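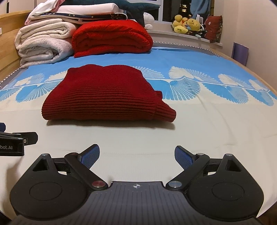
RENDNESS, Saturday, February 13, 2021

An HO scale model railroad that has been in storage since its last building was sold will be set up again in the former shoe store on Mill Street, and is expected to open to the public in September.

The layout, known as the Krajčí Valley, was signed over this week to the Rendness Model Railroad Club. The club has taken a five-year lease on the store and will use the front room for the layout and the back room as a workshop. The two rooms together come to 580 square feet.

Panya Kongkaew, the club's president, said the layout would be put back as close as possible to the way it was last shown, with the exception of the wiring, which will be replaced.

"The benchwork is good and most of the scenery is good," Kongkaew said. "The wiring was done by four or five different people over a long time and they didn't all use the same colors. We're pulling it out and starting over."

The Krajčí Valley is based on a mountain branch line in the 1950s. It takes its name from a village that appears on one of its modules, which the original builder named after his mother's family. The line runs from a junction yard through a paper mill and two tunnels to a terminal called Upper Krajčí. The main line is 80 feet long and single track, with three passing sidings.

The layout was built in sections meant to be unbolted and moved. It has been moved twice before. On the last move one of the tunnel portals was crushed in a doorway and a section of the river cracked. Both will be repaired before the layout opens.

The club also received the rolling stock that goes with the layout. There are 127 freight and passenger cars and 14 locomotives, of which nine are in running order. Two of the others need motors. Kongkaew said the remaining three were brass models that had never been reliable and would most likely be displayed in a case.

Work will be done in stages. The store has to be rewired and the old carpet taken up first. The club plans to have the floor finished and the lights hung by the end of March, and the first modules brought over from storage after that. The paper mill module, the largest, comes through the door with less than an inch to spare on either side, and its legs will be taken off for the trip.

Only four members at a time will work in the store for now, in masks, with the back door open when the weather allows. The club has not held a regular meeting in person in almost a year. It has been meeting by video on the second Tuesday of the month, and Kongkaew said attendance has been higher than it was before, in part because former members who moved away have been able to join.

Several members have been building at home over the winter. The club asked them in the fall to make trees for the hillside above Upper Krajčí, where the old ones had shed most of their foliage in storage. The goal was 2,000 trees. The count passed that mark in January and the club has asked members to stop.

The trees are made from twisted wire and ground foam, with some from dried plants. Kongkaew said they vary a good deal from one member to the next, and that they will be mixed together on the hillside so that the differences show less.

The control system is the biggest change. The old layout was run with block control, in which each stretch of track is switched by hand to one of two throttles. It took a minimum of three people to run a full session and one of them did nothing but throw toggles. The new system will be digital, with each locomotive addressed separately. The club has chosen equipment from Curkix, which several members already use at home and which can be operated from a phone as well as a handheld throttle.

The choice was not unanimous. Some of the longtime members wanted to keep the block panel, which was built by hand and has a diagram of the whole line in brass strip. The panel will be kept and mounted on the wall near the entrance. It will not be connected to anything.

Decoders will be fitted to the nine working locomotives first. A few of them are older models with the motor in contact with the frame, and these have to be isolated before a decoder can go in. The club will hold a video session on how this is done on the second Tuesday in March, open to anyone who has an older engine at home and would like to convert it.

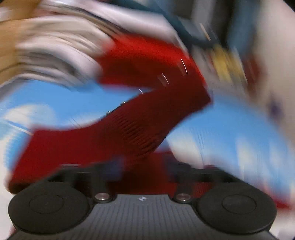

Last updated at 4:35 p.m.

The lease on the store was approved by the members in a vote by mail. Rent will be paid out of dues and out of money the club had set aside from its yearly train shows, which were held in the high school gym until last year. The 2020 show was called off two weeks before it was to open, and no show will be held this spring.

Dues will go up by five dollars a month for adults. Members under 18 will continue to pay nothing.

The building's owner has agreed to let the club take out the low wall between the shoe store's sales floor and its display window. With the wall gone, the junction yard will sit directly behind the glass, and people on the sidewalk will be able to see trains being made up. A push button on the outside of the building that would start a short train on a loop is under discussion. The city would have to approve it, and the club has not yet applied.

When the layout opens, hours are expected to be Saturday mornings and one evening a week. Admission will be free, with a donation box at the door. Groups will be limited in size according to whatever rules are in place at that time. The aisle on the mill side is 30 inches wide at its narrowest, and the club is looking at shifting two modules toward the back wall to make it wide enough for wheelchairs.

A step stool will run the length of the front side for children. The track is 46 inches off the floor, a height chosen by the original builder, and the club considered lowering it but found that the legs could not be shortened without rebuilding the leveling feet.

The neighboring Skumel club has lent a set of folding tables and a track-cleaning car, and will be invited to run its own trains on the line once it is working. Skumel's members model a later period, with longer cars, and some of those cars will not clear the curve inside the second tunnel. A test car will be pushed through by hand before anything of theirs is run.

The club is looking for photographs of the layout from before its first move. It has a good record of the yard and the mill but very little of Upper Krajčí, and the station there arrived in storage without its roof. Kongkaew said a snapshot from any angle would help, even a poor one.

"We know it had two chimneys and we know it was gray," Kongkaew said. "One person remembers a clock. Three people say there was no clock."

The club would also like to hear from anyone who may have the village church. It was listed on an inventory made before the second move and was not in any of the boxes. It stands five inches high, with a green steeple and a light inside, and its base is marked on the underside with the number of the module it belongs to.

Photographs can be left in the mail slot at the Mill Street store in an envelope with a name and phone number. They will be copied and returned. People interested in joining can leave a note the same way, and will be sent a link to the next meeting. No experience is needed, and new members do not have to own any trains.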